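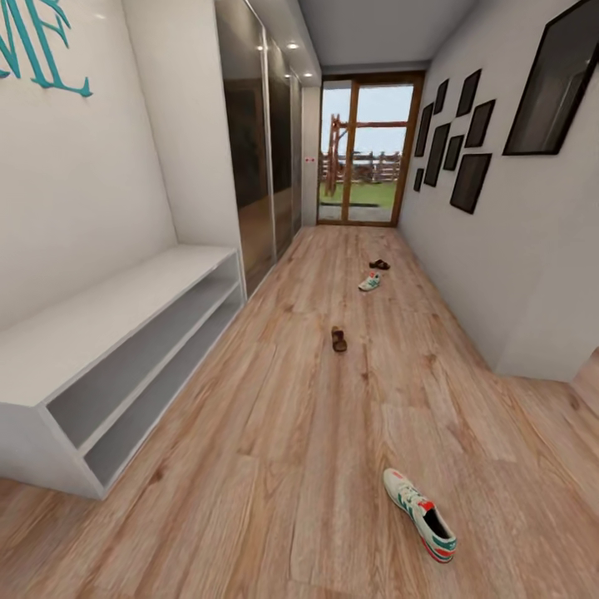

*Low bench with two open shelves, white*

# Leltov 800 rubbish chute - hire and sale

The Leltov 800 is a chute for bringing building waste from upper floors down into a skip. We hire it by the week and we also sell it new. It is made for renovation work in houses and small apartment buildings, where carrying bags down the stairs takes too much time and makes too much dust.

One chute consists of sections which hang one in the other on steel chains. You take as many sections as your building needs. If you are not certain, send us the height from the window sill to the top edge of the skip and we will calculate it for you.

## What is in the set

- Chute sections with chains and hooks
- Top hopper, wide enough for a wheelbarrow
- Window frame bracket, or scaffold bracket (please tell us which one)
- Dust cover for the skip, with straps

The hoist for lifting the sections is not in the set. It can be ordered together with it under part number 1315.

## Pravus or Leltov?

We keep also the Pravus chute, which is lighter and cheaper. It is good for plaster, old insulation, carpet and similar things. For brick, tile and concrete please take the Leltov, because its walls are thicker and the lower sections have a replaceable liner. Customers who put brick in the Pravus usually bring it back with holes, and then we must charge the repair.
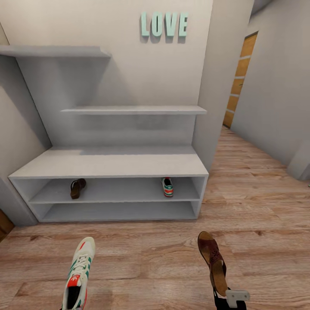
Chantelle Pillay wrote to us that the liner in her lowest section lasted through 13 skips of roof tile, and that she would advise everybody to order one spare at the start. We agree with this. A spare liner weighs little and you can change it with one wrench.

## Delivery and setting up

We deliver on the same truck as the skip when you order both. The driver puts the sections beside the skip, but he does not mount them. Two people are needed for the mounting, and one of them must stay on the ground.

The bottom section should end inside the skip, a little below the rim. Close the cover before the first load. When the skip is full, stop the work upstairs and lock the hopper - this is also written on the hopper in red.
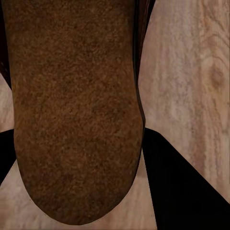 **Can I leave the chute hanging during the skip exchange?**
Only if the bottom section is unhooked first and laid aside, so that the truck has free space to lift.

## Hire conditions

The shortest hire is 3 days. The chute should come back swept, with all chains. Hardened plaster or cement inside the sections is cleaned by us at hourly price.

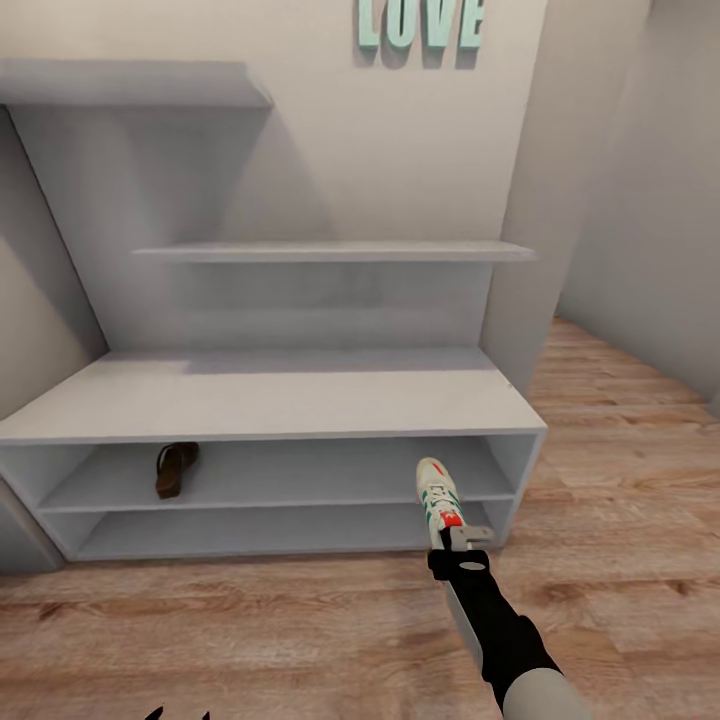

Missing hooks are charged by piece. Paint, asbestos and liquids are never allowed in the chute, also not in closed bags.

To reserve, please write to Jinlong Xia at our Polishchuk yard and give the floor, the type of waste and the date of your skip.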